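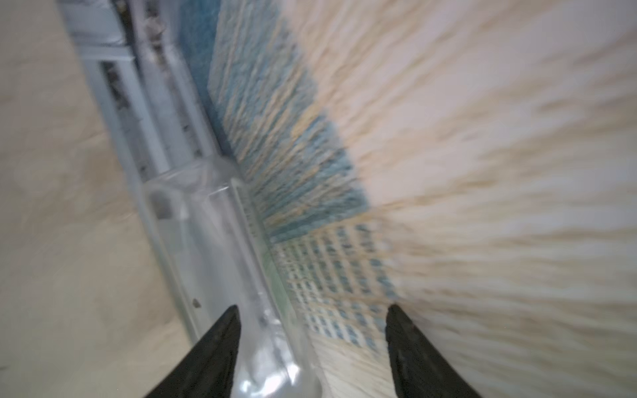 Pre-session check, wrist camera station, Brudthorpe house. Completed in July before the container pickup set, target 300 examples. Fingers, lens and lighting were checked first, then the floor area. The clear plastic container is the hard item on this list, as its walls let the floor show through and there is a bright glare spot on the plastic between the two black fingers. See item 5.

1. Emergency stop within reach of the operator
OK. Tested 2 times, arm stopped both times.

2. Finger tips tight, no chips or bent edges
OK. Left tip wiped down.

3. Wrist camera mount and cable
Needs attention. Cable tie had slipped. Replaced with a Zastard clip. Check again at the midday break.

4. Blur in recorded views
Needs attention. Long rug fibers smear into streaks when the wrist moves fast. Lower the approach speed one step. Keep blurred examples but tag them.

5. Glare on clear objects
Needs attention. Turn off the lamp nearest the window and record 4 test grasps before starting. If the glare stays, note it on the session sheet and carry on.

6. Rug edges flat, no loose corners
OK. Long strands can catch on the fingers - stop the arm before pulling them free.

7. Clearance to nearby furniture
OK at slow speed. Do not raise the speed on this side.

8. Storage
OK. Room for almost 800 examples on the drive. Copy to the Brundevach server at end of shift.

9. Labels
Failed. Task name on the recorder still read "Mwaipopo kitchen" from the last site. Corrected before the first example was saved.

Result: cleared to record, with items 3, 4 and 5 to be looked at again at 1 p.m.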